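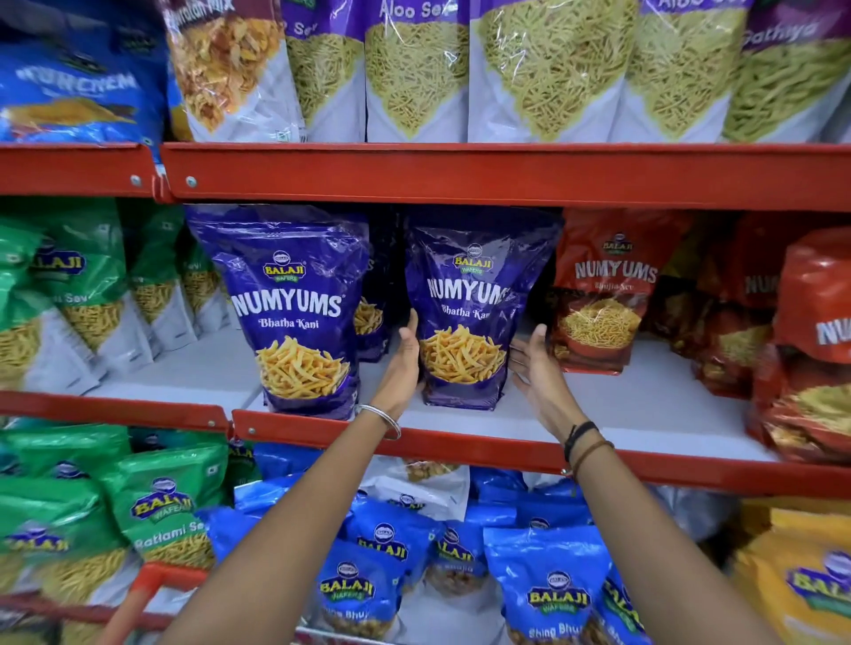

Sashiko Coasters from Old Shirts: A First Project by Bríd Corrigan

If you've ever looked at a worn-out cotton shirt and thought the back panel was far too good to throw away, this is your project! Sashiko is a Japanese style of running stitch that was used for mending and strengthening work clothes, and I can't think of a friendlier way into hand embroidery. There's one stitch. You already know it. The fun comes from where you put it.

We're making a set of four coasters in a crossed-line pattern called jujitsuji, which looks like rows of little plus signs and forgives a lot. I made my first set on a ferry and they're still on my kitchen table, wobbles and all.

What you'll need

An old cotton or linen shirt, washed and ironed (dark colours show the stitching off beautifully)
A scrap of thin wadding, or an old flannel pillowcase
Sashiko thread, or cotton perle no. 8. I used the Akeva thread in undyed white
A long needle with a biggish eye
A white chalk pencil and a ruler
Sharp scissors, pins and ordinary sewing thread to match your shirt

Please don't separate your sashiko thread as you would stranded floss. It's meant to be used whole, and that lovely chunky line is the whole look.

Cut and mark

Cut eight squares from the shirt, each 12 cm across, and four squares of wadding at 10 cm. Keep clear of seams and the yoke, where the cloth is doubled.

Take four of the fabric squares and draw a 10 cm square in the middle of each. This is your sewing line. Inside it, rule a grid with the lines 1 cm apart, going both ways. Press lightly with the chalk! My friend Caoimhe Ó Néill marks hers with a hera, a little bone tool that creases the cloth, and her lines are wonderfully crisp, but chalk is fine for a first go.

Stitch the rows

Cut a length of thread from your fingertips to your elbow and a bit more. Make a small knot and come up from the back at the start of your first horizontal line.

Each stitch is 5 mm long with a 5 mm gap after it, and the middle of each stitch sits on a crossing point of the grid. So you start with the needle coming up just before a crossing, go down just after it, travel underneath, and come up before the next one. Load 2 or 3 stitches on the needle at a time, then pull through. Once you get the rhythm you can load more, and it's so satisfying when a whole row goes on in one go.

At the end of each row, smooth the cloth outwards with your thumb so it lies flat. Then turn, leaving a small loose loop of thread on the back as you move to the next row. That loop matters more than anything else on this page. If you pull it snug, the square will pucker and no amount of ironing will rescue it.

You'll have 9 rows in this direction. When they're done, turn the square round and work 9 more across them, so each new stitch crosses an old one at its middle. And there are your plus signs!

Try not to go down through the thread of the first stitch. Slide the needle right over the top of it and the cross stays neat.

Put them together

Lay a stitched square face up, put a plain square face down on top, and pin. Sew around the 10 cm line in small backstitches or on the machine, leaving a 5 cm gap on one side. Trim the corners, turn it right side out and poke the corners gently with a knitting needle.

Slip the wadding in through the gap. It will need a bit of a wiggle, and you may want to shave a couple of millimetres off. Fold in the raw edges and close up with a ladder stitch.

Rinse in cool water to lift the chalk, roll in a towel, and dry flat. Press from the back while still a touch damp.

A few questions from the last workshop

Can I use a hoop? You can, but you won't be able to gather several stitches on the needle, and that's half the speed and most of the fun.

My stitches are different lengths! Lovely. Aim for the same size on the front and let the gaps sort themselves out. By your third coaster you'll see a change.

Will checked fabric work? Yes, and if the checks are woven and small you can skip the marking and follow them. I did a set from a Geraghty work shirt that way in May and it took half the time.

What next? Persimmon flower (kaki no hana) uses the very same grid, with the stitches shifted on some rows. I'll be charting that one for the next tutorial, so hang on to the other half of your shirt.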